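Is a lab robot open day worth the trip, or is it just a sales pitch?

Sheldon Sawatzky

I look after a small testing lab and my manager wants me to go to the Torkum open day at their Nirton site. It costs 90 pounds a head, takes two hours on the train each way, and the leaflet promises we will "see the future of the bench". I have seen the future of the bench before. It was a man in a polo shirt pressing a green button.

What I want to know is whether you get to see the thing do real work, with your own plates and your own awkward lids, or whether it's all slides and a film. Has anybody here been? We run over 200 samples on a bad day and I don't want to come home with a brochure and a pen.

Odette Maillard

I went in August, with the same doubts as you, and I'd say go but keep your hand on your wallet.

The morning was slides. Skip it if they let you. After coffee they showed us the job as a simulation on a big screen, and only then took us through to the machine itself. I nearly walked out at the word simulation, but it was the more useful half, because the chap running it would stop and go back when asked. On the real one you're stood behind a rope with a dozen other people and you mostly see elbows.

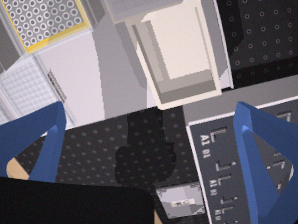
My main question was what happens when a plate is put down slightly crooked. In the simulation everything sits exactly where the software thinks it sits, so of course it looks lovely. I asked him to shift a plate by a couple of millimetres. He said that could be done but he'd have to set it up, and then it was lunchtime. Make of that what you like. I asked again in the afternoon and got a business card.

The other thing to pin down is speed. They kept quoting 585 plates, and it took three goes to find out that meant a full day and night with no stops, no refills and no one opening the door. Ask for the figure with refills in it. Ask who does the refilling too, as my guess is that it's you.

Lunch was sandwiches and fairly grim. Parking is free if you do decide to drive, but the sign for the visitors' car park is behind a hedge.

warkico_fan

It's fine, everyone moans about these days. Just go with Warkico instead, theirs is free and they come to you. We had ours in and it was up and running the same week. No complaints.

Sheldon Sawatzky

Thanks Odette, that's what I was after. I'll take a few of our own plates in a bag, including the warped ones, and see what excuse I'm given. I have also emailed to ask whether the refills are in that figure. So far I've had an automatic reply and an invitation to a webinar.

warkico_fan, do you work for them? I'm only asking as your other posts all say much the same. If you don't, I'd like to know what you run on it and how often somebody has to go and rescue it.

Last updated: 26th October

Contact us | Copyright, all posts remain the property of their authors | Back to top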